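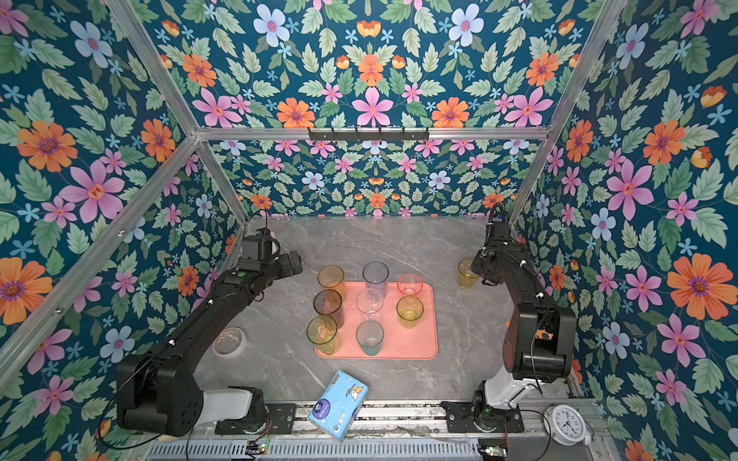 Where do I start with Tridon Bay, and is season 2 skippable?

Posted by Märta Midtbø, 13 April 2023

Okay, so my sister will not stop talking about this show and I've finally agreed to watch it before the reunion. I tried the first episode and got completely lost (who is married to who??). She says I can skip all of season 2 and go straight to the lake house trip, but a coworker told me that's where the big fight over the restaurant starts. I don't have time for everything, I've got a job! Also, is the cast the same the whole way through? I keep seeing a woman named Kondell in clips and she isn't in the episode I watched.

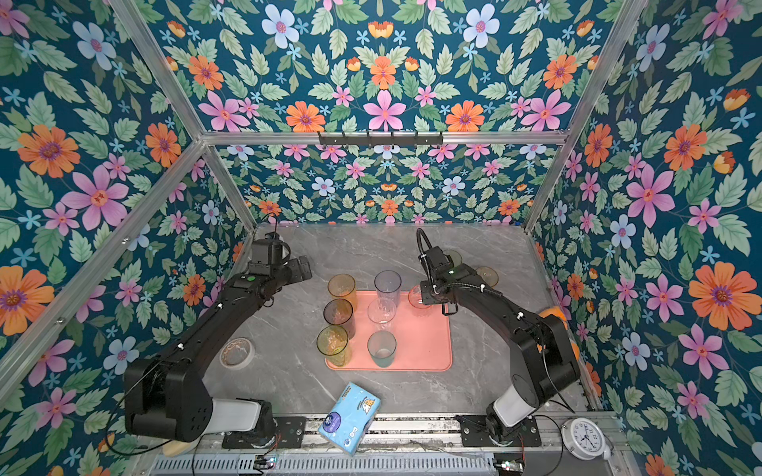 Ragnvald Halvorsen

Do not skip season 2! Your coworker is right. The restaurant fight starts at the anniversary dinner, and if you miss it you'll have no clue why two of the wives won't sit at the same table later on. It drags in the middle, I'll give your sister that. There's a horse episode you can fast forward through and a whole lot of shopping.

Kondell is Brea Kondell. She comes in as a friend of the cast at the start of season 3 and gets promoted the year after, so you haven't missed her. The only big exit before that is the Henríquez couple, who leave right after the lake house. I was mad about it for weeks, they were the funniest people on there.

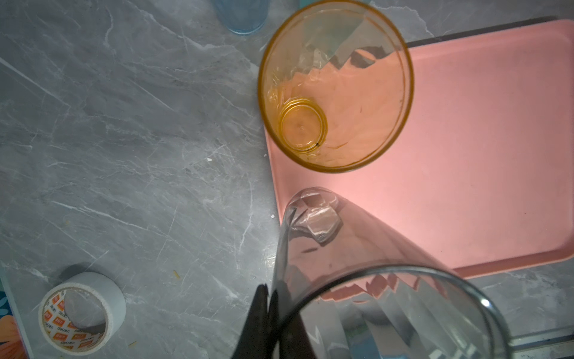
If you're really short on time, watch the first two episodes of season 2, then the dinner, then the last three. That gets you the fight, the apology that wasn't an apology, and the first hint about the divorce. I did it that way with my husband and he kept up fine (he did ask who everybody was, but he does that with every show).

Teodor Aasen

skip it, season 2 is boring. reunion is good tho

Halvard Forsberg

Adding to what Ragnvald said, season 2 has 18 episodes and the dinner is episode 11. Some apps list it as 12 because they count the casting special. Go by the title, "Table for None," and you'll land on the right one.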